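Notebook, August, 07:40
Duvet cover cloth, wash shrinkage, Sulis v. Lako

Second run of the cotton sateen stripe. Both lots conditioned overnight before marking out. Two specimens per lot, benchmarks 100 mm apart, warp and weft. Lako was cut from the end of the roll, so selvedge tension may be in there. Should have gone further in.

Sulis: weft fine, warp drawn in more than the mill sheet allows. Lako is the other way about. Stripe on both stays legible after washing, but the satin bands pucker slightly where they meet the plain ground. Martindale at 2,000 rubs: no broken threads on either, some fuzzing on the Lako.

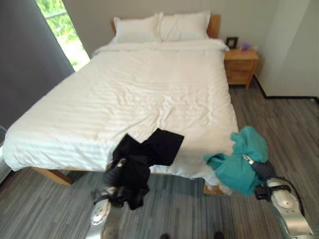

Abrehet Tilahun thinks the warp figure is a drying fault and wants the Sulis lot repeated flat, without the tumble stage, before anyone writes to the mill. She would also drop the marking pen and sew the benchmarks in, as the ink spreads on sateen.

Agreed on the thread. Repeat goes on at 14:00, same detergent, ballast weighed this time. Timik sample still not in. Iron the specimens? Method says no. Leave them.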